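Matt tables, plastic cups and small toys: frequently asked questions

Last changed in March. Prices left out on purpose, they go out of date before I've finished typing them.

Is this page sponsored?

No. I buy the things or borrow them from my sister. Sorkumow once offered me a set of beakers in exchange for "honest thoughts", and the letter that came with them had the thoughts already written out. I sent them back.

Why a whole page about table clutter?

The old page was about kitchen tables only, and most of the post that came in was about what ends up on them. Children's cups, bits of puzzle, crumbs, lids with no bottoms. I've put the questions that come up most often in one place, and I've tried to say when I don't know the answer.

I've been told that a matt dark grey tabletop hides everything. Does it?

It hides fingerprints fairly well. That's what I'll give it. Showrooms like to stretch this into "hides everything" or, in the Talto leaflet, "forgives everyday life", whatever that may mean.

What a dark matt surface hides is anything dark. Anything pale it puts on show. Flour, salt, bread, white fluff off a jumper, the little curls that come off a rubber when a child has been rubbing out sums. On our old beech table you could leave toast crumbs until evening and a visitor wouldn't notice. On the grey one you see each of them from the doorway.

If you drink coffee and eat rye bread, dark grey may suit you. If you have small children who eat rice cakes, I'd want to see it after breakfast before paying for it.

Why does my table look patchy even after I've wiped it?

There are two possible reasons and people tend to assume the worse one. The first is residue, usually from too much washing-up liquid in the water. The second is just the light. A matt surface doesn't give you a sharp reflection of the lamp, it spreads it out, so you get a lighter stretch in one part and darker corners. Move the lamp or walk round to the other side. If the pale part moves, it isn't dirt and no spray will shift it.

I've had letters from people who had bought three cleaners before trying this.

Do I need the special cleaner for matt surfaces?

The shop will say yes. I've used the Talto one, the El Idrissi one and warm water with a drop of washing-up liquid, each on its own part of the same table, and I couldn't tell which part was which by the end. Neither could anyone else in the house, although one of them claimed to until I asked him to point.

The El Idrissi bottle smells nicer. If that matters to you, buy it for the smell.

Wring the cloth out well. Dry with a second cloth. Don't use the green side of the sponge on anything matt, as it will leave a shiny spot and you can't take a shiny spot back.

Should pastel plastic cups be trusted?

To do what? They hold water. They don't break when dropped on tiles, or ours haven't. The pale pink ones go a bit yellow inside if they are used for squash or tomato soup, and the makers' advice on this is always to rinse "immediately", by which they mean that it's your fault.

I would be careful with any claim on the label about being good for hot drinks unless the cup has a proper mark for it underneath. "Suitable for warm beverages" is not a temperature. I have written to two firms asking for one and had a catalogue back from each.

Is a textured cup easier to hold?

A fine pattern on the outside is supposed to give small hands a better grip. Perhaps. With dry hands I notice no difference at all. With buttery hands the pattern mostly holds butter. It does hide scratches, and I'd call that the better argument, though I've never seen it made on a box.

Why do these cups fall over so easily?

They are light, and many of them are narrower at the bottom than at the top so that they stack. An empty one will go over if a sleeve catches it. Sukum sells a "stay-put" cup with a rubbery ring on the base, and it does stay put on a clean dry table when nobody touches it, like every other cup I own.

The ring also traps water. Look under it after a week.

Does it matter if a cup is left lying on its side?

Less than people think. It can roll, and the rim is touching whatever is on the table, so I'd rinse it before the next drink. A cup standing upside down on a wiped table is no cleaner at the rim, and I've had that argument with my own mother.

What I do mind is using a cup on its side as a sign that the table still has to be dealt with. In our house a table with one cup and one toy on it counts as cleared in the opinion of everybody who isn't holding the cloth. Most of the surface is bare, so the eye gives up. Then the cup is still there in the morning, with whatever small block or brick had drifted down to the same end, and a pale speck or two that only shows up against the grey.

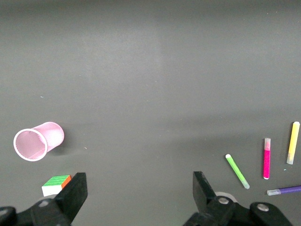

My own rule is the opposite, writes Agnese Lukoševičius. I leave the last two things out on purpose and the children put them away before they get down. If I clear everything myself they think the table does it. Your page is too gloomy about this, and a pink cup is at least easy to spot on a dark table. I lost 4 clear ones in a single summer and found 5, so somebody else's had got in.

I've left that in as it was sent. She has a point about clear cups. I'm less convinced that children learn anything from the last two things on a table, but I only have mine to go by.

What should I do with small puzzle cubes and bricks?

Get them off the table before you wipe it, one at a time, by hand. The temptation is to sweep them along with the cloth. They get damp, and on cubes with stickers the corners start to lift. Sellers like to say their stickers are permanent. Push a fingernail under one and see what you think.

Printed or coloured-through plastic does better. Pick one up and look at an edge where it has been knocked. If the colour goes all the way through you'll see it there.

Will a little hard toy scratch a matt surface?

It can, if it's dragged with grit under it. The toy generally gets the blame when the grit did the work. Sand from shoes is the usual thing, and sugar is worse than you'd expect. I tested a corner of a spare board with a plastic brick and a clean surface and got nothing I could feel, then with a pinch of sugar under the brick and got a mark I could see from one side only. One corner of one board is hardly a laboratory, so take it for what it is.

Felt pads under toys have been suggested to me. I can't picture the household in which that goes on for long.

Is a tidy box on the table worth having?

The Sukum tidy box has 28 compartments. I don't know anyone with 28 kinds of thing. In practice four of them fill up and the rest collect fluff, and the box takes up more table than the clutter did.

A bowl works. It should be one you would be slightly annoyed to lose the use of, so that it gets emptied.

How often should the table be wiped?

After meals. I've seen a chart on the Sorkumow site with a morning wipe, a midday wipe, an evening wipe and a weekly "reset", and at the foot of the chart was a link to a pack of wipes.

Can plastic cups go in the dishwasher?

Top rack, if the bottom of the cup says so. Ours tip over and fill with dirty water in there as well, unless they're wedged between two mugs. Hot drying seems to make the pale ones dull sooner. I say seems, having never kept one back to compare it with.

A reader told me you can get squash stains out with bicarbonate. Is it true?

A bit. Gediminas Venckus sent me his method, a paste left on overnight, and I did it with two cups from the same packet, one with the paste and one with plain water. The pasted one was lighter in the morning. So was the other one, though less. I'd say it's worth a spoonful of bicarbonate and not worth going out to the shop for.

He also recommends lemon and sunlight. I haven't had the sunlight.

What about the white rim that some cups get?

If it came like that from the shop, it's how the cup was made. If it has turned white over time it may be fine scratches or limescale. Vinegar on a cloth will tell you which, as limescale goes and scratches don't. If children have been chewing the rim, throw the cup out. I'm not sentimental about cups.

Which table would you buy, then?

I've got the grey one and I'm keeping it, mainly on account of having carried it up the stairs. The next one will be something mid-brown with a grain. The 61-page Talto catalogue has a single mid-brown table in it, near the back, photographed with a bowl of lemons and no crumbs anywhere.

Can I send in a question?

Yes, by the form. Please say what the surface is, if you know, and what you've already put on it. Letters that begin by telling me a product is amazing will be read last.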